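Why Does a Bottle Cap Have Ridges?
By Hülya Ağca

Look around your kitchen or bathroom and you will find a lot of bottles with screw caps. Water, milk, ketchup, shampoo, vitamins. You open and close them without thinking much about it. But a screw cap is a small machine, and every part of it has a job.

In this article we will look at how a screw cap holds on, why its side is bumpy, what the ring underneath is for, and why some bottles are square. There are a few things to try at home, too.

What you need

A clean, empty plastic bottle with a screw cap
A second bottle with a cap of a different size
A little dish soap
A towel
A sheet of paper and a pencil

Ask an adult which bottles you may use. Do not use a bottle that has held medicine or cleaning liquid, even if it looks empty. Clear a space on a table before you start.

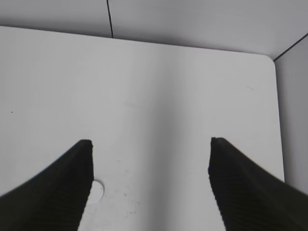
A screw cap works because of a shape called a thread. A thread is a raised line that winds around and around, like a path going up a hill. There is one on the outside of the bottle's neck, and a matching one on the inside of the cap. A plain white tabletop with a rounded corner makes a good place to study them, as a small part is easy to find against it if you put it down. Take the cap off your bottle and run a fingertip along the thread on the neck. Follow it from the top until it stops. On some bottles it goes around more than once. On others it is broken up into short pieces.

Turning and pressing

When you turn the cap, the thread inside it slides along the thread on the neck. The path slopes, so the cap moves down a little as it turns. When the cap cannot go any farther, it presses hard on the rim of the bottle. That press is what keeps the water in.

You can make a model of a thread with your sheet of paper. Cut the paper from corner to corner so that you have a triangle. Color along the long sloping edge with your pencil. Now roll the triangle around the pencil, starting with the tall side. The colored edge winds around the pencil like a thread on a screw. It was a straight slope when it was flat, and it is still a slope now. It has just been wrapped around something.

A slope like this is one of the simple machines you may have learned about in school. Walking up a long ramp takes less effort than climbing straight up a wall, but you have to go farther. A screw does the same thing. Your hand makes a long turn, and the cap moves a short way down with a strong push.

Most caps close when you turn them clockwise, the way the hands of a clock go. To open them, you turn the other way. Some people remember this with the words "righty tighty, lefty loosey."

Grip and friction

Now look at the side of the cap. Many caps have a band of thin lines running up and down. These lines are called ridges, and a surface made this way is called knurled. You say it "nurled," with a silent k.

The ridges help with friction. Friction is the force that slows things down when they rub against each other. When your fingers press on a ridged cap, your skin pushes a little way into the gaps. To slip, it would have to ride up over the ridges. That takes more force than sliding over something smooth.

Try this. Close the cap on your bottle, but not too tightly. Open it with dry hands and notice how hard you have to squeeze. Close it again, put a drop of dish soap on your fingers, and open it once more. Soap fills in the gaps and makes everything slippery, so you will need to squeeze harder. Then wrap the towel around the cap and try a third time. The towel is rough, and it soaks up some of the soap.

Wipe up any soap on the table when you finish.

Big caps and small caps

Get your second bottle, the one with a different cap. Which is easier to open? If both caps are closed with the same strength, the wider one is often easier. Your fingers are farther from the center, and pushing from farther out gives you more turning force. It is the same reason a door is easy to push near the handle and hard to push near the hinges.

There is a limit, though. If a cap is too wide for your hand, you cannot get your fingers around it and you lose your grip. This is why a large pickle jar can be hard to open even though its lid is very wide.

At the Plakmont bottle works, which I visited in December, the people who design caps keep a wall of samples. There are 200 of them, from tiny ones that fit on eye drops to one as big as a dinner plate. The designers test new caps on children, grandparents, and people with sore hands. One cap called the Kekero had very deep ridges. It was easy to grip, but people said it hurt, and the ridges were made shallower.

The ring underneath

Many bottles have a ring below the cap. When the bottle is new, the ring and the cap are joined by tiny bits of plastic called bridges. The first time someone twists the cap, the bridges snap. The ring stays behind on the neck and the cap comes free.

This is called a tamper-evident ring. To tamper with something means to touch it or change it when you are not supposed to. Evident means easy to see. If you buy a drink and the ring has already come apart from the cap, somebody may have opened it before you. Do not drink it. Show it to an adult.

The ring cannot slide off easily because the neck has a bump that holds it in place. Look for the bump on your own bottle. On some newer bottles, one of the bridges is made extra strong so that the cap stays attached and does not get lost.

Round bottles and square bottles

Drink bottles are often round. A round bottle is a good shape for fizzy drinks, where the gas pushes outward on the plastic. The push is spread evenly, and there are no flat sides to bulge.

Bottles for things that are not fizzy can have other shapes. Some are square with rounded corners. Square bottles pack together well. If you stand round bottles in a box, there are empty spaces between them, even when they are touching. Square ones leave much less space. A truck that leaves Plakmont for the town of Skurkmont carries 4000 bottles of the square kind, and fewer of the round kind with the same amount inside.

You can test this with a pencil and paper. Draw around a round cup as many times as you can on one sheet, with the circles touching. Color in the gaps. Then fill another sheet with squares.

Why round off the corners? A sharp corner is a weak spot. If the bottle is dropped on it, the plastic can crack there. A rounded corner spreads the bump over a bigger area. It is also nicer to hold.

The neck of a square bottle is still round. It has to be, or the cap could not turn. The part where the round neck spreads out into the body is called the shoulder.

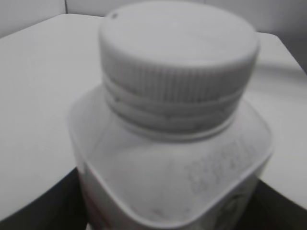
Small marks to look for

Bottles often carry small letters and numbers. Some are printed with ink and some are raised bumps in the plastic. They can be hard to read, and a magnifying glass helps.

A date tells you when to use the food or drink by. A batch code tells the company which group of bottles yours was made with. If something goes wrong with one batch, the company can ask for those bottles back and leave the others on the shelf. A triangle of arrows with a number inside tells you what kind of plastic it is.

Turn your bottle over and look at the bottom as well. You may find a small rough dot in the middle. Many bottles start out as a short, thick tube of plastic that is heated and blown up inside a mold, a bit like a balloon in a box. The dot is where the melted plastic went in when the tube was made.

Caps that are hard on purpose

Some caps are made so that young children cannot open them. You may have to push down while you turn, or squeeze the sides. If you only turn, the outside of the cap clicks around and the inside does not move.

These caps are used on medicines and some vitamins, and on strong cleaning products. A vitamin tablet can look like candy, but taking too many can make you sick. Leave these bottles closed and let an adult open them. If you find one with the cap off, tell an adult right away.

Words to know

Thread: the raised line that winds around a screw or the neck of a bottle
Friction: the force that slows things down when they rub together
Knurled: covered with small ridges for grip
Bridge: a tiny piece of plastic that joins the ring to a new cap
Shoulder: the part of a bottle between the neck and the body

One more thing to try

Fill your bottle halfway with water and close the cap very loosely. Hold it upside down over the sink. Tighten the cap a little at a time until the dripping stops – and then see how much farther it will still turn.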